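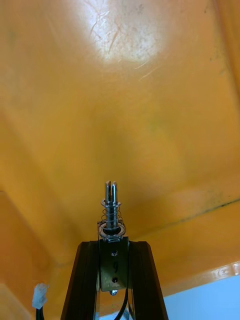 Wrist cam demos: keep or bin the ones up close to the shell?

prakash_s
Trindside bench, arm 2. Sorting the February batch for the Planilum policy and stuck on a load of frames like this. Orange shell fills nearly the whole view, spring pin pointing up at it, big glare patch near the top. Bit of pale blue bottom right and thats your lot for landmarks. 80 demos so far and a fair chunk have a stretch of it. Keep, trim or bin?

NaraeJ
Keep. If the arm ends up there at run time it needs to have seen it there.

stolex_fan
Bin. Model will learn the glare. Had exactly this with a white tub last year, moved the lamp and success fell off a cliff

NaraeJ
That's an argument for moving the lamp between demos, not for chucking data.

stolex_fan
who has time to move the lamp 80 times

NaraeJ
Every ten. Takes a minute.

Snaedis
Scratches bother me more than the glare tbh. There's a cluster of them right in the bright bit, plus that thin dark streak going across on the right. Same marks every time if you only use one shell. Have you got a second one?

prakash_s
One spare, much cleaner. Could do half and half. Streak might be a seam or just muck, will take a cloth to it and see

Snaedis
Don't clean it!! Leave that one grubby and use the spare as the clean one. Free variety.

hsjoo
agree w/ Snaedis. also are you masking the gripper? the plate with the 9 on it sits in the same place every frame, same for the fingers

prakash_s
No masking. Tip of the pin is what I line up by so didnt want to lose it. Why, does it matter?

hsjoo
mask the plate, leave the pin. we did that on Ban and training was quicker, didn't compare properly though so pinch of salt

sunja_so
Wouldn't mask anything. Cable moves about and that tells it something about the wrist. Ours got worse with masks. Different arm, mind.

stolex_fan
still say trim. keep the approach, cut anything where it just sits there staring at orange. 45 seconds of a demo doing nothing is 45 seconds of teaching it to do nothing

prakash_s
Longest sit is more like 2 seconds, I'm not that slow

stolex_fan
ok fair, then it matters less. id still drop the dupes

NaraeJ
Lock your exposure as well if you haven't. Auto will hunt all over the place with that much orange in view and you'll get the colour drifting halfway through a demo.

prakash_s
Hadn't. Bugger. That means the batch is mixed, some on the old firmware as well.

sunja_so
Tag them seperately, don't redo. Train with and without, look at both.

prakash_s
Right. Plan: exposure locked, lamp moved every ten, swap shells halfway, old ones tagged. No masks for now. Almost 2,000 frames to tag first so don't wait up

hsjoo
post the numbers for both when you've got them, I'll dig out the Ban mask script in case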